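Subject: Re: Choosing the round table for the Warnton reading room

Hello all,

Thank you for the answers in May. Crescencio wrote:

> A lazy susan is nice, but who oils it? Ours at Sithole began to squeak after 2 winters.

I oil ours twice a year, with very little oil. It is dark wood and it shows every scratch, but for tea it is the best table I know.
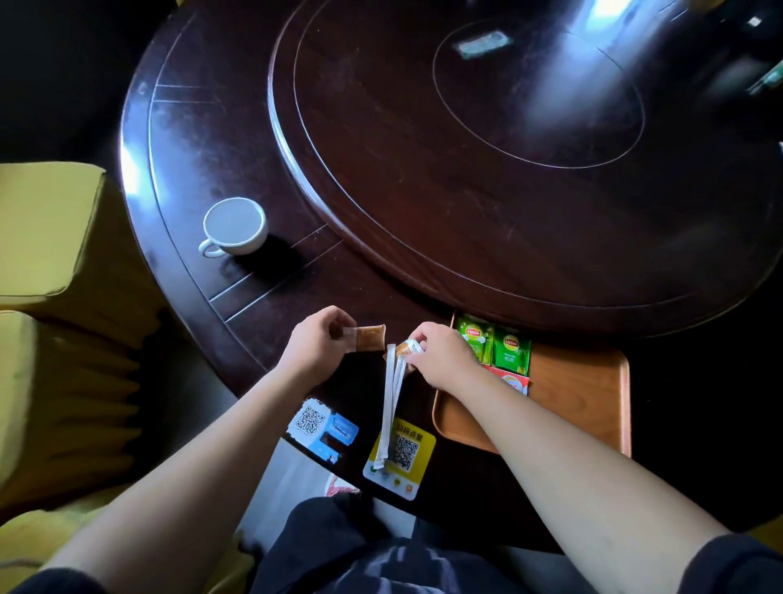 Madalena Sequeira asks if a turning center steals too much space from the people who want to read. Yes, a little — a big atlas must lie on the turning part, and then your neighbor cannot turn it.

For serving I still use a tray. It goes on the turning part only when everybody is sitting.
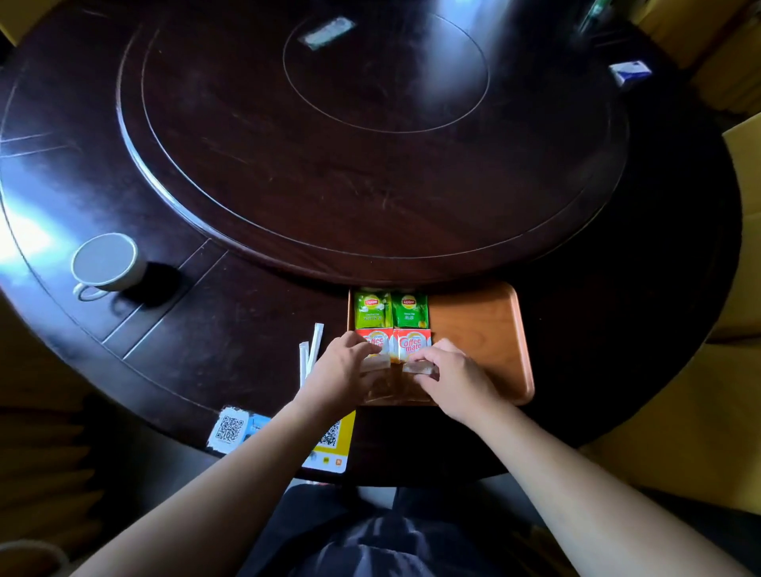
*Four small glasses on the tray, at our table.*

About the price: Kuvance asks 300 for the table without chairs, and Pidex asks 1125 with five chairs. I prefer the first one, as we have chairs already.

Please also think of the rim. A cup needs its own place there, beside the book. 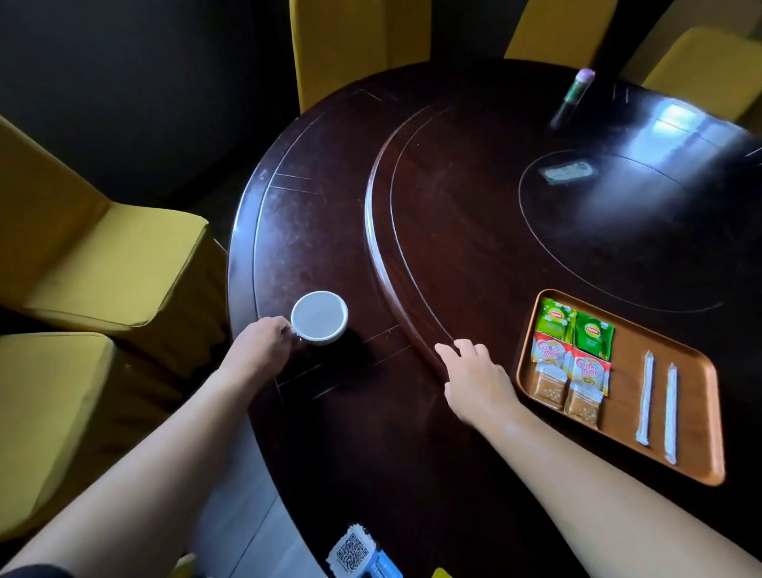 ## What I need from you

- the width of the door
- your vote, Kuvance or Pidex

With kind regards,
Citlali Olvera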